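Opening Up an Old Desktop Tower: How I Get My Bearings Before I Swap Anything

So you've got a tower in the closet, it still boots (sort of), and you'd like to put in more memory or a new drive without paying someone else to do it. Good! These big old office towers are some of the friendliest machines to learn on. There's room for your hands in there, the parts are easy to tell apart, and a lot of them come loose with a colored plastic latch.

I learned on one that Wayne Bellamy sold me out of his garage in Plosholm, and I made every mistake going. I forced a memory stick in backward. I lost a screw under the motherboard and didn't find it until April. You can do better.

Before you open it

Shut the computer down properly, switch off the power supply if it has a switch on the back, and pull the power cord. Then hold the front power button in for a few seconds to drain whatever charge is left. Unplug everything else too — monitor, keyboard, network, the lot.

Lay the tower on its side on a solid table with the removable panel facing up. Working on carpet is a bad idea, and so is working on your lap (yes, I tried). Touch bare metal on the chassis before you reach for any parts, and again each time you come back from getting coffee.

Slide the panel off, put it somewhere you won't step on it, and then just look for a minute. Find the big stuff first and the small stuff gets a lot less scary. 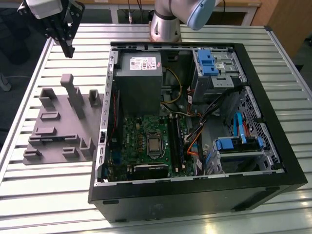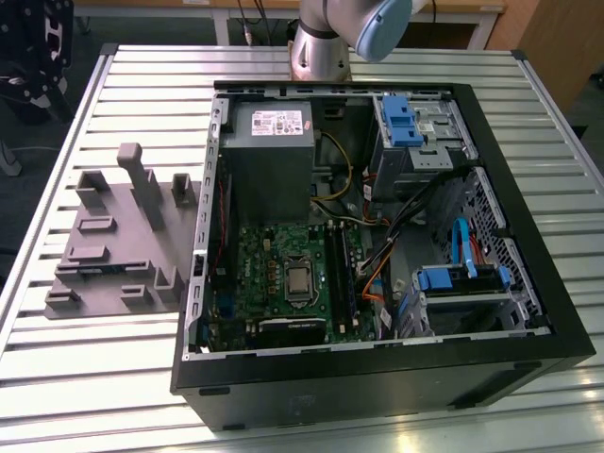
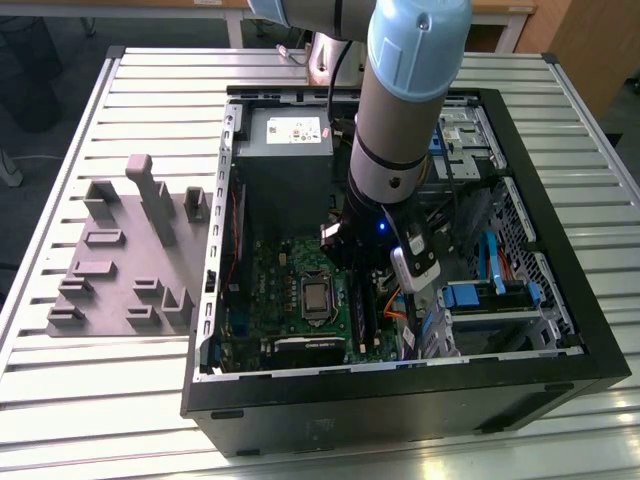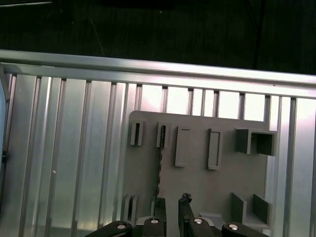
First three: the side panel is off, with the power supply at upper left and the green motherboard below it. Last one: the gray fixture board against the aluminum slats.

Finding your way around

Start with the power supply, the gray metal box with the white label. Leave it closed. You never need to open one of those, and the insides can hurt you even when it's unplugged. Do read the label, though, and write down the wattage if you're thinking about a bigger graphics card.

Next, follow the yellow and black wires toward the motherboard. Once you know where the power goes in, everything else on the board makes more sense. The silver square near the middle is the processor, and the memory slots run right alongside it on the right.

The graphics card lies along the lower edge of the board. If you need it out, take out the screw or open the clip at the bracket, release the catch on the slot if there is one, and pull straight and slow. No wiggling side to side!

The drives live on the right. The blue plastic is your friend here: there's a blue release latch up on the optical drive cage and more blue down at the hard drive. Unplug the skinny data cable and the power plug before you slide any drive out.

Swapping the memory

Push the clips at the ends of the slot outward and the stick pops up. Hold it by the edges. Line the notch on the new one up with the bump in the slot, then press down on both ends until the clips snap closed. It takes more push than you'd think. If you're putting in 2 sticks, buy them as a matched pair.

Putting it back together

Take a phone picture before you unplug anything, and check against it when you're finished. Tuck cables away from the fans. I like to plug in and boot once with the panel still off (hands out of there!) so I can see the fans spin, then shut down, pull the cord again and close it up.

If you get beeps and no picture, reseat the memory first. That fixes it for me more often than anything else.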